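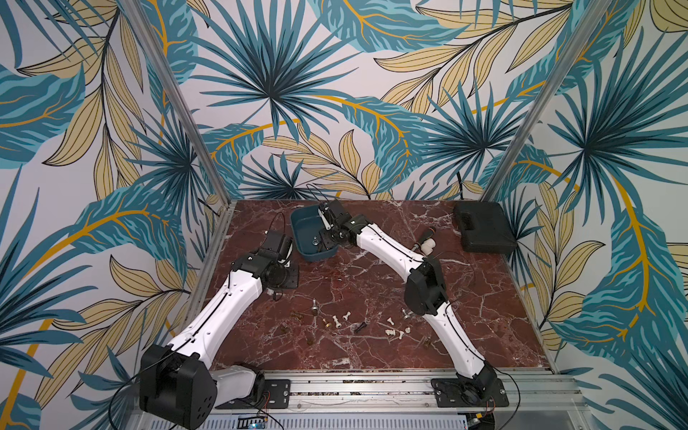

Unit 5. Iron Deficiency Anemia

Anemia means that the blood carries less hemoglobin than the body needs. Iron deficiency is the most common cause. Typical signs are tiredness, pale skin, shortness of breath on effort and brittle nails. Mild cases often have no signs at all.

Causes
Blood loss (heavy periods, bleeding in the gut)
Low intake of iron
Poor uptake - celiac disease, stomach surgery
Increased need, as in pregnancy and early growth

Lab findings
Ferritin falls first, before hemoglobin changes. Red cells later become small and pale. Ferritin rises with inflammation, so a normal value does not rule out low iron stores in a patient who is also ill.

Treatment
Iron by mouth is the usual first step. Tea, coffee and calcium lower uptake and should be taken at a different time. Stools may turn dark. Treatment goes on after hemoglobin is back to normal, to refill the stores. In older adults the source of blood loss must be looked for.

Before the next class, read chapter 8 of the Relthorpe course reader and bring the Willems worksheet.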